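Learn the Rhythm Part First

Most people who come to me for guitar lessons want to play solos. I understand that. Solos are the part you hear over everything else, and they are the part people post. But I have been teaching for a long time, and I think the usual order of things is backward. A new player should spend the first year or two on rhythm guitar and leave the lead parts alone until the strumming hand works.

This is an unpopular thing to say to a fifteen-year-old who has just bought a distortion pedal. It is also unpopular with adults. Adults tend to be worse about it, if anything, and they have better pedals.

Consider what a guitarist does in a band. In a four-minute song there may be a twenty-second solo. For the rest of the time the guitarist is playing chords, muted strings, short riffs and pauses. If you practice only the twenty seconds, you have prepared for a very small part of the job. I have met players who can get through a fast scale run cleanly and can't hold a plain eighth-note pattern on an A chord for two minutes without speeding up. They don't know they are speeding up, either. They find out when a drummer tells them.

I was one of those players. When I joined my first real band, Hornedance, I was nineteen and had learned every solo on the records I owned. We were a seven-piece with a trombone and two trumpets, and my part for most of the set was a short chord on the offbeats. I thought it was beneath me. At the second rehearsal our bass player, Jasper Leemans, stopped the song and asked me to play my part alone. I did, and it was all over the place. Some of the chords rang too long, some were late, and every time we got near the chorus I rushed. He wasn't unkind about it. He set a metronome to 76 and had me play the one chord, on the offbeat, until it stopped moving around. That took most of the evening. The horns went out for food and came back.

I have used 76 as a starting tempo with students ever since. It is slow enough that you can hear every mistake and fast enough that it still feels like music. Below that, people start to lose the beat between clicks, and it becomes a different exercise.

The objection I hear most is that rhythm playing is boring and that bored students quit. There is some truth in this. If you hand someone a sheet of chord boxes and tell them to strum down four times on each, they will be bored, and so would I. But that is a complaint about bad material. A good rhythm part has as much going on in it as a solo. There is the length of each chord, how hard you hit it, which strings you leave out, and where you put the silence. Most songbooks print none of this. They print the chord name over the lyric and leave the rest for you to guess. Students take from that that the rest doesn't matter.

Tab has the same problem from the other side. It is very good at telling you where to put your left hand. It is poor at telling you when. Many free tabs have no rhythm marks at all, so the student learns the notes in order and fills in the timing from memory, and the memory is usually wrong in the same places. I use tab in lessons all the time and have no plan to stop. I just don't let anyone learn a part from it without listening to the recording and tapping the beat first, out loud, with a foot or a hand. 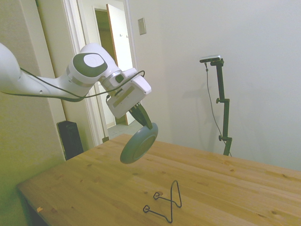 Robot arm holding a gray-blue plate over a pine table.

The second objection is that people learn best when they work on what they love, and what they love is lead playing. I agree with the first half. I would only ask whether they have been shown anything else. Wajid Lodhi came to me after several years of teaching himself. He had a very good ear and a fast left hand, and he wanted help with bending. I asked him to play the verse of a song he had brought in, and he said he had never learned the verse. He had gone straight to the solo on every song he knew. He had perhaps a dozen solos and no songs.

We spent that September on verses. He didn't enjoy the first couple of lessons and told me so. Then we got to a funk tune where the guitar part is mostly muted scratching with one small chord every bar, and he got interested. He came back the next week having worked out that the player on the record was leaving out the low strings completely, which I hadn't told him. After that I couldn't get him to talk about bending. He plays now with a group that rehearses over the hardware store on Duggan, and they picked him because he keeps time. There were flashier players who wanted the spot.

His bends, when we did return to them, got better quickly. I think that was the timing too. A bend that reaches its note late sounds out of tune even when the pitch is right. Vibrato is a rhythm. So is the gap between two phrases. Nearly everything that people call feel comes down to where the notes sit against the beat, and you learn that from playing rhythm parts, with a drummer if you have one and a click if you don't.

A word about equipment, as it comes up in every first lesson. You do not need to spend $2,000 to play rhythm guitar well. I would say the cheaper rig is better for it. On my own small practice amp, a Drivero combo with a cracked handle, I can hear each string in a chord and I can hear when I have failed to mute one. With a lot of gain and delay on top, all of that disappears. Students tell me they sound better with the effects on. They do sound bigger. The timing mistakes are still in there, and the audience can hear them even if the player can't.

Leave the sound clean for practice. Put the effects on at the end as a treat, if you like. I do.

As for how to practice, I keep it simple. Pick 3 chords you can already change between without looking. Set the click. Play one pattern on them for the length of a song, without stopping, and record it on your phone. Listen to it the next morning and not right after. People are too close to it right after and they hear what they meant to play. In the morning they hear what came out. Do this for a few weeks and the recordings change, first the endings of the bars and then the chord changes. The fast part of the improvement comes early, which helps with the boredom.

Once that is steady, move the click. Have it sound only on the second and fourth beats, so that you have to supply the first and third yourself. This is harder than it sounds, and plenty of players who have been at it for ten years can't do it. I still have days when I lose it on a slow tune. After that, play along with records, quiet ones where the guitar is easy to hear. Old soul records are ideal. Country is also very good and gets overlooked by people who have decided they don't like it.

And play with other people much sooner than you think you should. This is the best argument for starting with rhythm. Someone who has learned two solos has nothing to do at a jam except wait for the right song. Someone who can hold four chords steady can join in the same night. In Trukia, where I teach now, there is an open session in the back of a diner that starts at 7:30, and I send students there as soon as they can get through a twelve-bar without stopping. They sit at the side and strum. They are nervous for the first song. By the third they are watching the other players' hands, and that is when they start to learn things I can't teach them in a room with two chairs.

The students who go to that session tend to stay with the guitar. The ones who stay home working on solos are more likely to drift away, in my experience. It is hard to keep practicing something with no use for it. I don't claim this proves anything, and there are exceptions. I had one student who never played with anybody, learned nothing but fast metal leads, and was perfectly happy. If that is what you want, you don't need my advice.

I also know that my method loses me some business. A parent called last spring and asked how soon her son would be playing the solo he wanted to learn. I told her it would be a good while, and that he would be playing the rest of the song first. She said she would think about it and went with another teacher. He may be doing fine. I would still give her the same answer.

If you teach, try it with your next beginner. Put off the pentatonic box for a few months. Give them a real rhythm part from a record they like, with the mutes and the rests left in, and make them play it all the way to the end of the song, including the quiet bit under the bridge where the guitar drops to one chord and it is very tempting to look at your phone.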